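Drollberg Two-Arm Cell
Progress report to the Truvby Fund, second reporting period
October 23, 2021

1. Purpose of this report

This report covers the setting up and upkeep of the two-arm handling cell at the Galindo workshop, paid for under the equipment part of the grant. Results from the handling trials will be reported separately in the form agreed with the Fund in June.

2. Running time and availability

The cell ran for 608 hours in the period. Planned stoppages came to 37 hours, most of them for checks on the grippers and wrist cables. Unplanned stoppages were fewer than in the first period, but two of them were long. The first followed a fault in the power supply to one arm, and the cell stood idle while a replacement unit was delivered by Statetti. The second arose after a software update, when the two arms no longer agreed on the height of the table. The earlier version was restored and the update was applied again once both arms had been measured afresh.

Every start of the cell is now entered in the log with the version in use. This had not been done consistently in the first period and made the second fault slower to trace than it should have been.

3. Grippers

Both grippers were taken off, cleaned and refitted during the period. The finger fixings were tightened to the supplier's setting and marked so that any movement can be noticed at the daily check. One pair of fingers had been fitted slightly out of line with the other and was closing on round parts at an angle. It was corrected with thin metal spacers, and the closing position was then set again.

The gripping force has been reduced to 70 per cent of the maximum for cylindrical parts. At the previous setting the inner linings were wearing at the tips. The lower setting has been in use for the greater part of the period, and the linings are changed when the wear reaches the line scribed on the side of the finger. Replacement linings are held in stock at Galindo.

The wrist cameras were checked against the finger tips after each refit. The check requires both tips to be in view, with enough of the table behind them to judge the closing height. The head camera is checked on the same day so that the two sets of readings can be compared.

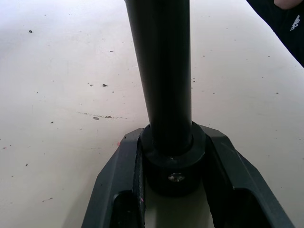
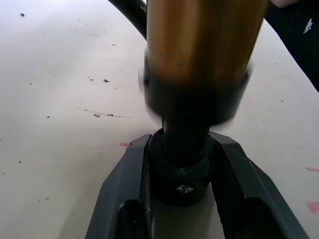
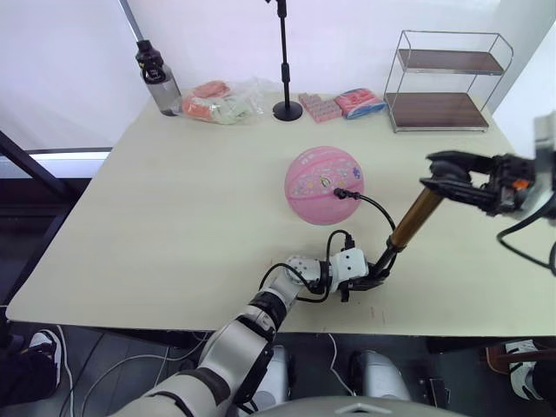
Cleaning of the work surface was not included in the original maintenance plan and has been added. The table is to be wiped at the end of each session, and the finger linings brushed at the same time. Grit carried into the jaws marks the parts and shortens the life of the linings. The two close views, with the fingers on either side of the black collar, show the small dark specks on the white surface that the new routine is intended to deal with. Dry cloths are used first, followed by a damp one. Cleaning fluids are not used near the wrist connectors.

4. Cables

Cable wear remains the main concern for the coming period. The arms were delivered with fixed ties at the joints, and these held the cables too tightly when the wrists turned through their full range. Several ties have been replaced with wider straps. The general view shows the amount of free cable along the left arm and the loop hanging behind the right gripper. Both lengths are to be measured and recorded, and a limit will be set for how far a loop may hang before it has to be dressed again.

Cables belonging to the items being handled are a separate matter. They are now included in the check made before each session, and the operator moves both arms slowly through the planned path before full speed is allowed.

5. Spending

Spending on spares stands within the sum approved. The largest item was the replacement power supply, followed by finger linings. Statetti has agreed to supply linings in packs of 100, at a lower unit price than before, and one pack has been ordered. No transfer between budget lines is requested.

6. Work planned for the next period

The closing position of both grippers will be measured monthly and the readings sent to the Fund with the next report. The cable limits described in section 4 will be written into the operating instructions. A second set of fingers will be bought so that a worn pair can be exchanged without stopping the cell for the day.

The Fund is asked to confirm that the second set of fingers may be charged to the spares line. The quotation from Statetti is attached and remains open until the end of the quarter.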